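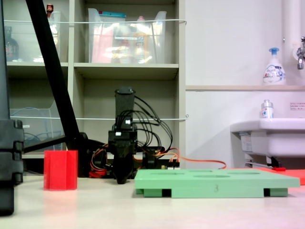

I have become a complete convert to clear plastic bins, and I want to talk about it at some length. For years I bought the pretty ones, woven or canvas or a nice solid colour, and every one of them turned into a place where things went to be forgotten. Now it's see-through or nothing! Take the blue cable in the lower cubby on the left. It's coiled up in a clear file box, and I can spot it from the doorway without reading a label or pulling out a single thing. Same with the bin in the cubby above, with the pink package and the bottle with the yellowish label. It's a jumble in there, I admit, but it's a jumble I can see.

The grey shelving was the starting point. I love an open cubby. Doors are lovely in a kitchen, but in a room where you're forever reaching for tape or a screwdriver they just get left hanging open and you bang your hip on them. The trouble with open cubbies is that loose stuff creeps forward until it falls on your foot, so each cubby needs a bin, and each bin needs to slide out with one hand. That second part took me ages to learn. If you have to tip the bin sideways to get it past the edge of the shelf, you'll stop putting it back by the end of the week.

So, measure first. Measure the inside of the cubby and not the outside (yes, I did that, and yes, I drove back to Rendetti with a carload of bins that were a whisker too wide). Leave a bit of room at the sides for your fingers, and a good gap on top if you're like me and plan to park things on the lid. I know the organizing books say never to stack things on lids. I've tried obeying them and I last 2 days. A small bottle on top of a bin is fine by me, as long as it's something I use constantly and it has nowhere better to be.

For anyone wondering about brands, I've tried a fair few. The Stullico ones have the best lids, with a proper click, but the plastic clouds up after a while and then you've lost the whole point of them. Chatzigeorgiou on the main street carries plain file boxes that are meant for hanging folders, and those are my absolute favourites. They're deep and square in the corners, and cable sits in them beautifully. I wind mine in a big loose coil about the size of a dinner plate, tie it once with a scrap of ribbon, and drop it in flat. No more knots!

The other rule I've come around to is colour for the little things that live out on the table. A red cup is easy to find. So is a mint-green tray. Beige on beige, on the other hand, is hopeless, and I once spent half of a Sunday looking for a cream-coloured pencil tin that was right beside my elbow. I'm also a big fan of writing straight onto trays with a dark marker. Just a number, as big as you like, on the front where you can read it standing up. I used to print proper labels and they always peeled at one corner, and then I'd pick at the corner, and then there was no label.

I did the whole shelf over one long afternoon in March with the radio on, and I'd happily do it again. Pull everything out of one cubby, wipe it down, put back only what you'd miss – then move on to the next. Don't empty them all at once unless you enjoy eating supper standing up.

Still to sort: the space under the sink. There's a drawer set at Taltelel I've been eyeing, 30 centimetres wide, and I think it might just squeeze in beside the pipe. I'm going back with a tape measure on Saturday. If you've fitted drawers around plumbing, please tell me how you did it in the comments, and whether you went for clear ones!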